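Section 4. Running a Visitor Demonstration

This section covers the short demonstration given to visitors on open days. It assumes that the Cladel arm set has been installed and passed the start-up check in Section 2. For teaching new tasks, see Section 6.

Revised 6 May 2020. Prepared by Latifa Fawzy. Floor procedure checked by Tín Doãn.

4.1 Before visitors arrive

1. Clear the work surface and wipe it down. Crumbs and dust get into the pockets of the finger pads.

2. Look over both grippers. Each finger should have its black pad seated along the outer edge with no gap. If a pad lifts when you run a thumbnail under it, replace it (part 1239).

3. Lay out the demonstration items from the Brostex tray. Light household items work best. Do not use glass, open liquids, or anything with a blade.

4. Put down the floor tape. Visitors stay 20 inches beyond the farthest point either arm can reach.

5. Turn on main power, then the control unit. Leave the arms in the rest position until the control unit shows READY.

6. Open the viewer program on the display screen and select WRIST. Visitors at the back see very little of the table, so the wrist view is what most of them will follow.

NOTE: The wrist view moves with the hand. The picture will tilt and smear during fast moves. Some visitors find this hard to watch on a large screen. Lower the arm speed in the Settings menu if anyone complains.

4.2 Gripper check

Do this check once before each group, with the visitors still outside the room.

1. Press OPEN and wait for both fingers to stop.

2. Press CLOSE with nothing between the fingers. The pads should meet along the center seam.

3. Press OPEN again. Hold a thin item such as a drinking straw by its far end and offer the near end to the fingers.

4. Press CLOSE and let go. Keep your hand out of the space between the arms. 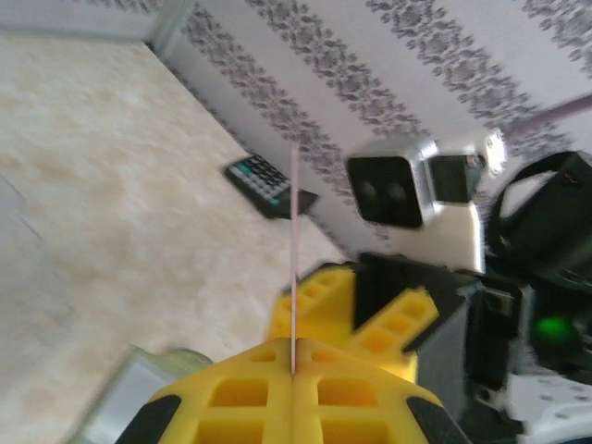

5. Wait 15 seconds. If the item tips or slides, open the fingers, seat it deeper in the seam, and try again. If it slips a second time, clean the pads with a damp cloth and let them dry before going on.

6. Repeat for the other gripper.

CAUTION: The fingers are soft but the linkage behind them is not. Never reach past the finger pads while the arm is powered.

4.3 Giving the demonstration

Two people are needed. The operator stays at the control unit. The guide talks to the group and watches the tape line.

1. Bring the group in and have the guide point out the stop button before anything moves.

2. Select program 101 (Table Items) and press START. Both arms leave the rest position and the hands come in over the table.

3. Let the first pass run without comment. Questions come more easily once people have watched a whole pass.

4. For the second pass, set the speed to SLOW. The guide can now talk about how the fingers bend around whatever they close on.
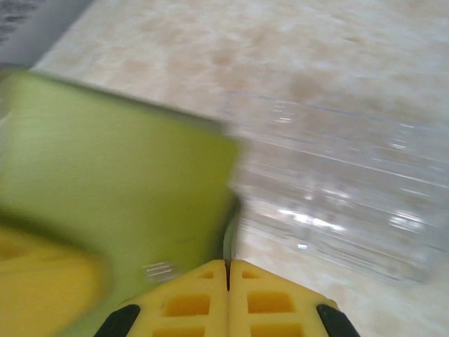

Wrist view during a fast move, with the fingers closed and a clear ridged container at right.

5. If an item falls to the floor, let the program finish. Do not step over the tape to pick it up.

6. If an item falls inside the arms' reach and blocks a move, press PAUSE. The guide asks the group to step back, the operator confirms that the status line reads HELD, and only then may the operator remove the item.

7. Press RESUME, or press HOME to end the pass early.

NOTE: Clear plastic items are harder for the cameras to pick out than solid-colored ones. Expect a missed grasp now and then. The program tries again by itself and then skips to the next item.

4.4 Visitor requests

Visitors often ask to hand the robot something of their own. Keys, phones and eyeglasses are not allowed. A pen or an empty cup may be used in MANUAL mode if the operator agrees, and the operator places it.

School groups booked through Abdel Hamid use the short program and skip MANUAL mode. The booking sheet is marked with an S.

Do not let visitors use the control unit. The Zarkine practice pad has no connection to the arms and may be passed around.

4.5 After the last group

1. Press HOME and wait for both arms to stop.

2. Switch off the control unit, then main power.

3. Return the items to the tray and check them for cracks.

4. Write any dropped items, stops or error codes in the log. The logs are collected each December.

5. Fit the finger covers.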